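Netden Orders 12 Episodes of "Rasta," With Palesa Venter in the Lead

Venter plays a long-distance bus driver in the new family drama; production company Jekonau says it would prefer to keep expectations modest

Netden has ordered a first season of "Rasta," a family drama starring Palesa Venter, from the production company Jekonau. The season will run to 12 episodes. Filming starts in April.

Jekonau is aware of how announcements like this one tend to read. Every new series is bold, every lead is a revelation and every script made somebody cry on a plane. The company would like to say less than that. "Rasta" is a show about a woman who drives a bus overnight between two cities and comes home in the morning to a household that has made its decisions without her. Whether it is any good will be clear when people have watched it.

Venter is best known to viewers from "Rashti," the daily serial in which she played the younger sister, Meher, for 386 episodes. She left the show at the end of its fourth season. There was a lot of talk at the time about what she would do next, most of it wrong. She did not sign for a reality show, and she did not move abroad.

"I was told I had three films waiting," Venter said. "I read that in the paper too. I'd have liked to see the scripts."
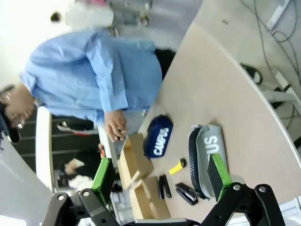

At the table with a navy "CAMPUS" pouch.

She took the part in "Rasta" after reading two episodes, and asked for changes to both. In the first draft her character gave up the bus route by the end of the opening hour, after a speech from her father-in-law. Venter did not believe it.

"People don't quit a job because of a speech," she said. "They quit because the pay is late, or their back hurts. I said, let her keep driving and let's see who gets annoyed."

The writers kept her driving. The father-in-law lost the speech and gained a better scene in the second episode, where he tries to cook.

Jekonau has not made a weekly drama before. Its earlier work was in daily serials, where a unit may shoot most of an episode in one long day and the story is often settled the night before. The company does not claim that the slower format will make the work better by itself. Plenty of weekly shows have had months to prepare and have still come out dull. What it does mean is that all of the scripts will be finished before the cameras roll, something the cast asked for and the company agreed to in writing.

Each episode will run about 45 minutes. There is no twin, no lost memory and no wedding that gets interrupted. A wedding does take place in the ninth episode, and everyone gets through it.
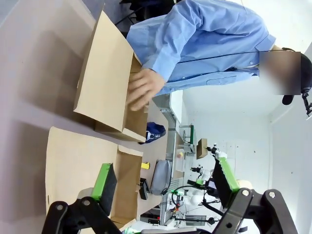

On the question of money, Netden has not released a budget and Jekonau will not hint at one. Reports that "Rasta" is the most expensive show the platform has ordered did not come from either company, and anyone who has seen the bus would doubt them. It was bought secondhand. The heater works on one side.

Venter spent several weeks learning to drive it and passed the test on her second try. She will do the slow driving herself, inside the depot and on closed roads. A licensed driver will handle the highway scenes. Jekonau mentions this now so that no one has to be told later that she did all of it.

As for the fitness stories, which seem to follow every actress between jobs, Venter has not been on a special diet for the role and has no routine to share.

"She drives at night and eats what's at the rest stop," she said. "I've been getting ready for that part for years." 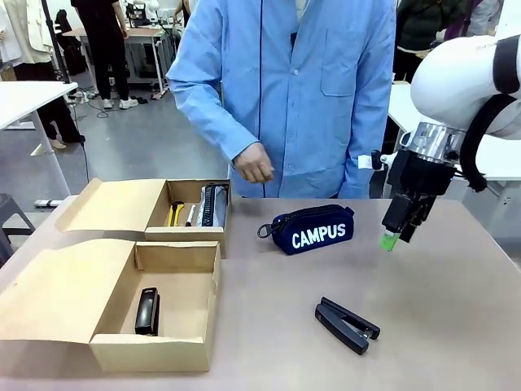
A second season has been discussed, as it always is. No one has signed anything, and Jekonau asks that it not be reported as settled. The first season tells a full story and will have an ending either way.

The rest of the cast will be announced once contracts are complete. Names now going around online should be treated as guesses, including the ones that turn out to be right.

"Rasta" will stream only on Netden. A release date has not been set. A trailer will follow when there is enough footage to cut one, and the company would ask fan accounts to stop making their own from old scenes of "Rashti," however well edited they are.

Interview requests for Palesa Venter should go through the Jekonau press office. She will not be taking questions about why she left "Rashti." She has answered them, and the answer was that her contract was up.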